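Nimia Two-Arm Table Kit
Set-up guide for the shared workshop, Trenville

Section 4. First check of the arms and the practice table

Please read this section before you switch on the power. It was written by Kęstutis Kļaviņa after the second build of the kit, and the steps are in the order in which we do them at our own bench. If you have built only one arm, you can do steps 1 to 9 and leave the rest for later.

4.1 Before power

1. Check that every screw on the gripper plates is tight. Use the short key from the bag. The long key gives too much force and it will damage the head.
2. Move each arm slowly by hand through its full range. You should feel the same resistance everywhere.
3. Look at the cables at the back of the table. No cable should be pulled tight when the arm is stretched forward.
4. Put the emergency stop where your left hand can reach it from the chair.

Caution: Do not hold the gripper plates during start-up. They open to the full width without a warning sound.

4.2 Power and wrist camera

5. Switch on the power supply, then the computer, then the Lunine control program. Keep this order.
6. Wait until the program shows "ready" for both arms. On our computer this takes 39 seconds. On an older one it can take longer.
7. Open the gripper fully with the slider.
8. Open the window of the wrist camera. Both fingers must be inside the view, one at each side, with free table between them.
9. Turn the wrist until one finger points to a small object on the table. The lemon is good for this, its color is easy to find against the gray.
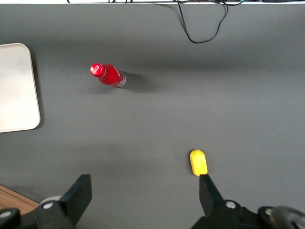

Page 27

If one finger is missing from your view, the camera bracket is turned. Loosen its two screws by half a turn, correct the angle and tighten again. Do not correct it in the software. We tried this in January and we lost the whole calibration when the program was updated.

Note: The view does not need to be symmetrical. It is enough that you can see the end of both fingers when the gripper is open and also when it is closed.

Note: A cable that hangs down onto the table at the back is allowed if the arm cannot reach it. Fix it with a strap before you run any program at full speed.

4.3 Placing the practice objects

10. Clean the tabletop with a dry cloth. Dust makes the small objects slide.
11. Place the cabinet at the back, between the two bases, and turn it a little so that the drawers can be reached by one arm.
12. Place the tray in front, where both arms can come to it.
13. Place the remaining objects with free space on all sides. For the first week we advise to lay the bottle on its side, because a standing bottle falls easily and then you must start again.
14. Load the file of the Cusi exercise set and choose exercise 2.

Caution: Keep coffee cups and phones off the table. The program knows nothing about them.

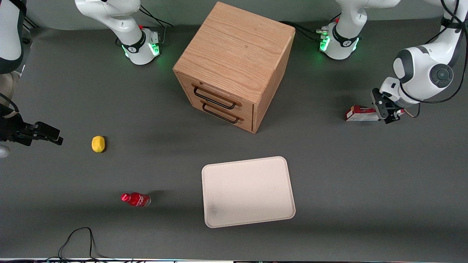

The Cusi exercises always name the arms from the robot's side, and this is the most frequent mistake of new members. "Left" is the left arm of the robot, and when you sit opposite to it you will find this arm at your right hand. Birutė Priedītis put tape with the letters L and R on her own bases, and I recommend to do the same. Before you press start, check also the lights: with both arms ready they are green at the front of each base, low down, under the black collar. If one base stays dark, go back to step 5. In exercise 2 the right arm takes the lemon and the left arm takes the red and white box, so each arm begins near its own object and they do not need to cross. Both objects go into the tray.

15. Set the speed to the lowest value.
16. Press start and keep one hand on the emergency stop.
17. When the exercise has ended, press "home" and wait until both arms stand still before you reach onto the table.

4.4 If something is wrong

The arm stops with error 74: a joint has met too much resistance. Press reset, move the arm back by hand and repeat step 2.

The gripper closes beside the object: repeat steps 8 and 9 and then run the camera calibration from Section 3.

The program does not find the second arm: exchange the two data cables at the computer. If the error moves to the other arm, the cable is bad. Spare cables are in the blue box under the bench. Please write in the book when you take one.

The drawer exercises are in Section 5. They need the longer finger plates.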